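Bread dough won't rise in a cold kitchen, what am I doing wrong?

Posted in Baking and Preserving, April 26, 2019

marmalade_34

Hello all, I've been baking my own bread for three weeks and I'm completely hooked, but my loaves are coming out like doorstops. I use strong white flour, a sachet of quick yeast, a teaspoon and a half of salt and warmish water. I knead for ten minutes by hand (love this bit!) and leave it covered on the worktop for an hour, as it says on the packet. It hardly moves. Our kitchen is on the north side of the house and stays chilly right through to July. Is it the yeast, is it me, or do I need to buy one of those proving boxes? I saw a Randero one in a shop in Clornia and it cost more than my oven tray, tins and scales put together. Any advice very welcome.

cobnut

It's the cold. Leave it longer. Check the date on the yeast as well. I wouldn't buy the box.

Tam Valley Baker

Oh, welcome to the club, you're going to have such fun with this! And please don't give up on your chilly kitchen, because I've got one too and my best loaves have come out of it.

The hour on the packet is written for a warm room. Go by the size of the dough and leave the clock out of it. You want it doubled, and in my kitchen in winter that can easily take 3 hours, sometimes more. I once left some from lunch until nearly bedtime and it was the tastiest loaf I'd made all year — a slow rise gives the flavour time to come on, so you're getting something for all that waiting.

If you do want to hurry it along, put the dough in the oven with the oven OFF and only the light on. Mine gets lovely and snug in there. Stick a note on the door, though! I preheated mine with a plastic-lidded tub inside and the smell hung about for days.

Warm your bowl too. A thick, cold china bowl will pull the heat straight out of your dough. Fill it with hot water while you weigh out the flour, tip it away, dry it, then in goes the dough with a smear of oil. Choose a bowl with plenty of room and a smooth inside so the dough slides out in one piece.

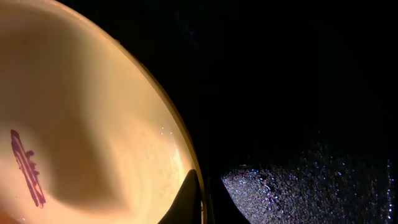
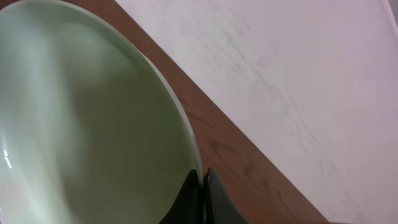
Then there's the salt. A teaspoon and a half sounds fine for a 500g loaf, but if you're making a smaller one, cut it down, as too much salt slows the yeast. I'd weigh it if your scales are up to it. And have your water just warm to the finger, never hot.

To test whether it's ready, flour a fingertip and poke the dough gently. If the dent springs straight back, give it longer. If it fills in slowly and leaves a bit of a dimple, shape it and let it have its second rise, which will be quicker than the first. I bake mine at 220 with a tray of boiling water on the bottom shelf, and the crust crackles as it cools. Best sound in the world!

Do come back and tell us how the next one goes.

Cinen1383

Agree with most of the above but I'd go the other way and put it in the fridge overnight. Mix it at teatime, cover it well, shape it in the morning straight from cold and let it come up in the tin. Use half the yeast if you do this. I've been doing it for 6 years and the kitchen temperature hardly matters, apart from the tin stage, when it sits on top of the boiler.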